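The Plisness Desk Kit, After a Long Winter and Most of a Summer

I bought the Plisness in December, in that dead stretch when the holidays are coming at you and the legislature has gone home and you tell yourself that next year you'll be an organized citizen. It's a paper planner for people who write to their elected officials. That's the whole idea. You get a ring binder, a set of tabbed sections, a pad of tear-off letter sheets, a stack of postcards and a little guidebook on how a bill moves through a statehouse. I've used it for the better part of a year now, through a school levy, a water rate fight and more zoning hearings than I care to remember, and I promised a few of you in the comments I'd write it up when I'd really lived with it.

First, the binder. It's sturdy, it lies flat, and the rings close with a good loud snap. Mine has ridden on the passenger seat and been rained on once outside the county building, and it's still in one piece. The tabs are labeled Local, State, Federal and Money, and I love that Money gets its own tab, since that's where most of my questions end up anyway. There's a page for every official with room for office phone, district phone, the name of the aide who picks up (write this down, it matters more than you'd think) and a log of what you asked for and what they told you.

That log is the best thing in the box. I used to call my state representative's office about the bridge closure and hang up feeling heard, and then three weeks later I couldn't have told you what anybody said. Now I can flip back and read that the aide promised me a copy of the inspection schedule, and I can call again and ask where it is, politely, with the date in front of me. I got the schedule on the third call. The bridge, if you're curious, went up in 1966 and has been on somebody's repair list for as long as I've been paying taxes here.

The guidebook is 263 pages and I have mixed feelings about it. The chapters on how to speak at a public hearing are wonderful. They tell you to write out your first sentence word for word and keep the rest as notes, and I've done it that way ever since. The chapter on budgets is another matter - dense, a little preachy, and written as if every town has a finance office that returns calls. I'd skip it and ask your town clerk to walk you through last year's numbers instead. Ours was happy to, once I quit showing up at lunchtime.

The postcards are fine. Thick, plain, room for a real message. You get a decent stack and I ran through mine by spring, mostly on the levy. Refills cost more than I think they should, so I went back to the drugstore kind and I doubt anyone in the capitol noticed.

People ask how it stacks up against the Nasteo, which is the app everybody's nephew recommends. I tried it for seven weeks alongside the binder. It's quick, and the alerts when a bill gets a hearing are truly useful, I won't pretend otherwise. But it wants you to send the same letter as everyone else with one tap, and I've sat across from enough council members to know what happens to a pile of identical letters. If you live on your phone, use it for the alerts and write the letters yourself.

A few complaints. The pages for school board races are squeezed into the back of the Local tab like an afterthought, and in my town the school board decides more of your tax bill than anyone. The calendar starts in January and has no room for runoffs. And the pen loop is too tight for any pen I own. 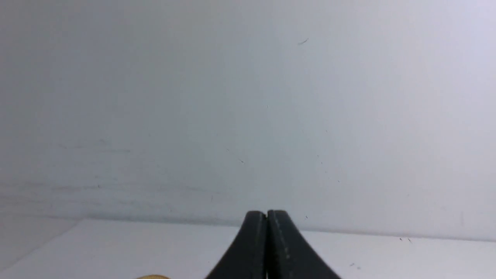

Beverley Stubbs wrote in to say she punched her own sheets for the school board and put them right up front, ahead of the mayor, and that her whole precinct group has copied her. She also thinks I'm too hard on the budget chapter, and says it got her through a bond measure with her sanity intact. Fair enough, Beverley! I may give it another try this fall.

So would I buy it again? I would, and I've already given one to Chukwuemeka Usman, who is running for our open council seat and takes notes on the backs of envelopes. Wait for a sale if you can. The new edition is supposed to have a bigger section for the county, and if it does I'll post an update with the page counts and whether they fixed that pen loop.

Posted August 2024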